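Home Open Day at the Datcombe Apartments

The Datcombe building opens its doors once a year, on a Sunday in November, and this time I got a ticket. The event is run by Leltach, a small outfit that teaches clothing care and home storage. Entry is free but you have to book, and they take people through in groups of 19. My group met in the lobby at ten in the morning and was finished a little after noon.

Datcombe was a knitting mill until it closed and was turned into apartments. The lobby still has the old time clock by the mailboxes and a framed page from a wage book. The elevator is slow and holds four, so most of us took the stairs. Wear flat shoes. The treads are worn in the middle and the handrail stops before the last landing.

The first stop was the laundry room in the basement, which the whole building shares. We were shown how the booking sheet works and where the drying racks are kept. The guide spent a good while on knitwear. Her advice was to wash it inside out, press it in a towel and dry it flat, and to keep the dryer for sheets and socks. She passed around two samples of the same yarn, one dried flat and one dried on a hanger, and the second was longer by the width of my hand.

Upstairs we went through three apartments, two of them lived in. The residents had been asked to leave things as they were, and for the most part they had. The first belonged to a couple who keep out-of-season clothes in suitcases under the bed. It works for them, though getting at a winter coat means moving a bench and a floor lamp. The second was a studio with very little in it and we were out again in five minutes.

The third was the one people had come for. It has a bedroom with two beds in it and a built-in wardrobe, and this is where the folding session was held. The method is the one Leltach teaches in its evening classes. You lay the sweater face up on a bed, pull the sleeves straight out to the sides, and smooth the body from the collar down to the hem. Then each sleeve comes in across the body, the sides follow, and the whole thing is folded up from the bottom in thirds.

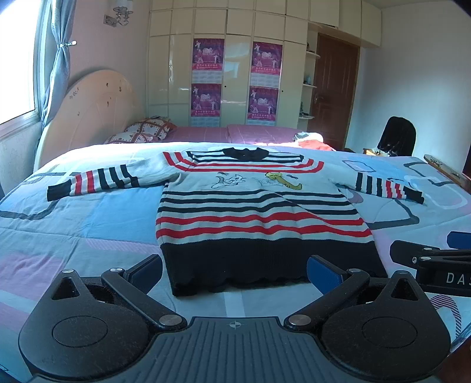

Stripes make it easier to learn, as you can tell at once when one side is sitting lower than the other. With a plain sweater you have to go by the side seams. We were also told to smooth with the flat of the hand and to leave a printed chest on the outside of the fold, where it won't get a hard crease through it. A few people asked about hoods. The answer was to fold the hood down over the back first and treat the rest as usual.

I had always folded sweaters in the air, holding them under my chin, and mine come out lopsided. Doing it on a bed takes longer but they stack properly. The guide said a made bed is the best surface in most homes, better than a table, where the sleeves tend to hang over the edge.

After the folding there was a short talk on wardrobes. Built-ins in this building were put in by a local joinery called Brakisov when the mill was converted, and the shelves inside can be moved up and down on pegs. The suggestion was to set them close together for knits, so that a stack never gets more than five or six high.

Coffee was on the ground floor, in what used to be the packing room. Petchrat, the bakery across the street, had sent over seed rolls and a plum cake. The rolls went quickly. There was a table selling cedar blocks, cotton storage bags and a printed folding guide. I bought the guide, which covers shirts, pants and fitted sheets as well. I have tried the fitted sheet twice and can't say I have it yet.

If you want to go next year, put your name down early. The list had more than 60 people waiting when I last looked. The nearest bus stop is at the bottom of the hill, and there is street parking behind the building, free on Sunday. Bags and coats have to be left in the lobby, so keep your phone and wallet in your pockets.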